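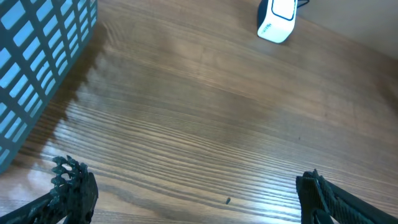

So does anyone at work end up with less to do once the arms are in? Less lifting and less bending over, sure, but my day is as full as it was in April, only now it's full of different things.

2024-05-08

Long one today and my feet hurt, so I'm writing this on the couch with my shoes still on. We're in week two of the arms at Pevirura and I promised myself I'd keep notes this time, after I wrote down nothing at all when they changed the label system and then couldn't remember who had decided what.

What used to happen, for the record. A basket of returns landed on your table, you emptied it by hand, looked each thing over, sorted it, and typed the line into Dukham. On a decent shift I did 195 items. I was proud of that number! Fatos could beat me on a good day, but she skips lunch, and I have never skipped lunch in my life.

Now the arms are supposed to do the picking up and putting down, and we do the looking and the deciding. That's how Haris put it at the meeting, anyway. He was nice about it, and he had cookies, and he said twice that no hours were being cut before the end of the summer. Fatos wrote that down, with the time next to it. I just ate a cookie, but I'm glad one of us wrote it down.

Most of this morning went to teaching. I keep calling it that and Haris keeps saying "recording," but it feels like teaching to me. You do a pickup over and over through the controls until the system has enough of them to chew on. The target for the day was 80 good ones and I got to 64 before my break. Then I threw out a bunch of them myself, which hurt. You get this itch to keep a sloppy one just to keep the number up, and I know perfectly well that I'll be the one standing there next month when it copies my sloppy one.
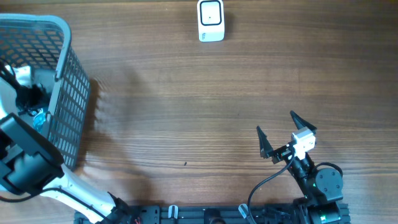

My table this week, two arms and the gray basket.

What surprises me is how tired my head gets. Under the old way I could sort and think about dinner, or have a whole conversation with Fatos about her sister's wedding (still on, the venue has changed again). With the arms I can't chat. I tried, and I missed the basket completely and said a word that I hope the new guy didn't hear. So the room has gone quiet, and I don't love that. We used to have the radio going. Somebody turned it off the first morning so we could concentrate and it just never came back on. I'm going to turn it on tomorrow, low, and see if anyone complains.

On the plus side — my shoulder. I've been complaining about that shoulder for over 2 years, and tonight I reached up for the pasta pot without making the noise. My husband noticed before I did. I don't want to give the arms all the credit after such a short time, but I did enjoy that pot.

The money part is still muddy. Fatos asked Haris straight out whether "operator" is a new job with a new rate or the same job with a new word on it. He said Levau, the people who handle our contracts, are looking at it. She asked when they'd be done looking. He said he would ask them. I was standing right there holding my coffee and trying to be invisible, and I should have backed her up, because I want to know too. If I can run two arms and do the checking and fix the lines in Dukham when they come out wrong, that's more than I was hired for. I'll say so on Friday. I'm putting it here so I have to do it.

After lunch we switched from recording to watching, so the right one was working on its own and I only had to stop it if it got into trouble.
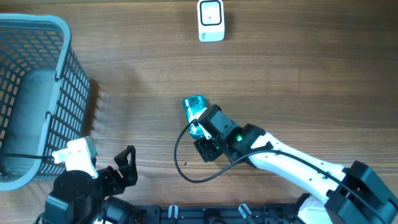
I'm a terrible watcher. I lean. I hold my breath. I say "come on, come on, little more" out loud like it's a kid learning to park. Haris came by and told me I could use the time to catch up on the Gebru forms, and I said sure, and then I did maybe three lines of one form because I couldn't look away. I suppose that wears off. The woman who came to train us says that after a month you hardly look up, and I can't decide if I want to be a person who hardly looks up.

The thing I'd really like is for them to ask us about the tables. Mine is a bit too low for standing at the controls and a bit too high for the stool, and the glare gets in my eyes. Little stuff, but it's little stuff all day long. Fatos is making a list and I've added four things to it already.

Tomorrow I'm on early again. Need to find the wrist brace, call the dentist, and bring back Haris's cookie tin, which somehow came home in my bag.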